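Notes from the Folding Table

I promised last time that I'd write up the edge-finding work once we had a result I wasn't embarrassed by, and we now have one. It's a small one. But I've been chewing on this problem since September and I'm going to enjoy myself for a few paragraphs, so get a coffee.

If you're new: our group works on getting robot arms to handle cloth. Towels, shirts, baby blankets, anything floppy that somebody has to fold or hang. The project is called Plirnotby (long story, the acronym fell apart and the name stuck) and the piece I look after is the very first move, the grasp. Before you can fold a thing you have to have hold of it, and you have to have hold of it by the right part. Grab a blanket in the middle and you get a sad tent. Grab it by the edge and suddenly you've got options.

Our old method, which we called Chege, did this the way most people would try it first. A camera over the table looked down at the heap, a network marked the pixels it thought were edge, and the arm went to the best-looking one and pinched. On flat cotton that's fine. On anything with a thick border or a fold lying close to the hem, it fell apart, and it fell apart in a really annoying way. The arm would close on a fold, lift, and report a lovely firm grasp. The fingers had cloth in them, so as far as the software was concerned the job was done! Then the next step would start from a bad grip and we'd spend the afternoon watching things slide back onto the table.

The new method is called Irier, and the idea is almost silly in how plain it is. We still use the overhead camera to get close. After that we ignore it completely and switch to the little camera on the wrist, which rides along with the fingers and sees whatever they see. The arm creeps in, pinches lightly, and then waits. It looks at the wrist view and asks one thing: is there cloth on both sides of my fingertips, or only on one? Cloth on both sides usually means a fold. Cloth on one side and open background on the other usually means an edge. If it doesn't like the answer it lets go, shifts over a bit and tries again, up to 3 times before it gives up and calls for a new overhead look.

That's it. That's the trick! I say "trick" fondly, because getting the network to answer that one question took most of the winter. Wrist views are a mess. Everything is too close, half of it is a blur, and the fingers themselves take up a good chunk of what you've got to work with. For a while I tried to clean the views up before training, throwing out the smeary ones, and the network got worse. Of course it did – the smeary ones are what it sees all day. I put them back in, kept the labels very simple, and things started to move.

We trained on 719 labeled pinches and then tested on 300 fresh ones, using items the network had never met. Chege, run on the same items, got a true edge on just over half of them. Irier did clearly better, and the biggest jump came on the fuzzy stuff, where I'd honestly expected the least. My guess is that a plush border gives the network a nice ragged outline against the background, something a thin flat hem doesn't have. I haven't tested that guess properly, so please don't quote me on it in a meeting. 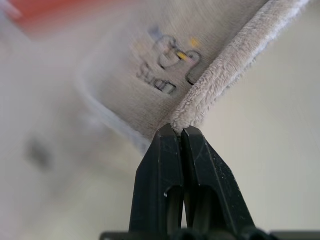
Issue 2

With a fuzzy border like this one, the pinch is right at the rolled edge, with pale background to one side of it and the flat part of the fabric going off to the other. It's the sort of view I hope for. The printed lettering on the flat part is a good example of what used to trip us up, too. Early on the network loved prints. Any dark outline on a light cloth looked like a boundary to it, so it would get very confident about the middle of a cartoon. Mixing in a lot more printed items fixed most of that, though big bold stripes still fool it now and then.

What still doesn't work: sheer fabric, anything close in color to the tabletop, and corners. Corners are their own headache, and the sideways shuffle between tries can walk the fingers clean off the cloth. I have a half-built fix that makes the steps smaller after each miss. It's slow and I'm not in love with it.

The other thing on my list is the harder fingertips Cletoletti sent over. They hold thin cotton better but seem to skate on plush, so the old pair is staying on the arm for now. If your lab has tried something in between, soft pad with a stiff backing maybe, I'd love to hear how it went. Just reply to this email, it comes straight to me.

Code and the labeled pinches go up on the project page with the next issue, once I've renamed the folders into something a stranger could follow.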